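Student team moves its two-armed robot into a simulated apartment

Posted on Jan 14, 2020, by Lempi Lappalainen

The robotics club Skiltetti has started its new season with a project that needs almost no screws. The 24 members are teaching a two-armed household robot to clear a table, and until spring all of the work is done in simulation. The real arms will come later, in June, when the club goes to the Vorex student competition.

The project has the name Prerico. It was proposed by Mi-kyung Yeom, a third-year student, after the last season ended with a broken wrist joint and a long wait for the spare part.

"We had 4 working days with the robot in the last month before the competition," she told us. "The rest was waiting. In the simulator we can make a mistake in the morning and try again before lunch. I wanted that the first-year students also have this chance."

The club meets in the computer room on the second floor, and the members are divided into small groups. One group writes the program for the arms, another one takes care of the virtual camera on the robot's head, and a third group builds the apartment. The apartment group is the largest this year. Its leader, Seul-gi Shim, says that many new members want to begin there because the result can be seen on the screen the same day.

The rules of Vorex ask for a robot that can go to a table, take hold of objects and put them in the correct place without help. Each team receives the list of objects before the event but not their positions. For this reason the students change the positions in every test. Ilir Delić, who teaches control engineering and has been the club's adviser for six years, asked the team for 1000 simulated attempts before anybody may touch the real robot. The students agreed, but they did not look very happy.

"It is not a punishment," Mr. Delić said with a smile. "In the first hundred you learn about your program. After that you begin to learn about the task."

The attempts are run at night on the computers of the department, and each one is stopped after 30 seconds if the gripper has not closed on anything. In the morning two members look through the failed ones and write the reason in a shared table. The most usual reason at the moment is the angle of the wrist. The second is the order of movements — the program sometimes sends both arms to the same side of the table and they block each other.

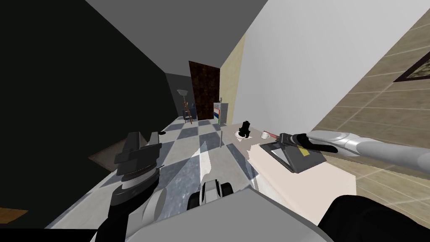
The right arm gets most of the attention this month, as it does the picking and the left arm only has to stay out of the way. The team wants it to come to every object from above, with the jaws pointing down at an angle, and to stop for a moment before it closes them. In the test apartment, with its checkered floor, the gripper is over a dark gray tray, and the white mug stands further back on the table with a small red object next to it. The longer reach to the back of the table is the part which Seul-gi Shim's group finds most difficult, and they have asked the arm group to try it with a slower speed. There are still some faults in the rendering too, for example the jagged white shapes at the near edge of the table. The apartment group has put them on its list, but after the more urgent things.

The head camera also needs work. Liliana Villa, who is responsible for it, explains that the view can become strongly tilted when the robot looks toward the table, and the recognition program was trained mostly with level pictures. She is now preparing a second set of training pictures with the room turned at different angles.

A small grant from the software company Yook pays for the travel to the competition and for one new computer. The club has also kept some of the money for spare parts, including two wrist joints.

Students from all departments can still join Prerico until the end of the month. Experience in programming is helpful but not required — the apartment group in particular is looking for people who like to draw or to build 3D models. Interested students can come to any club evening and ask for Seul-gi Shim.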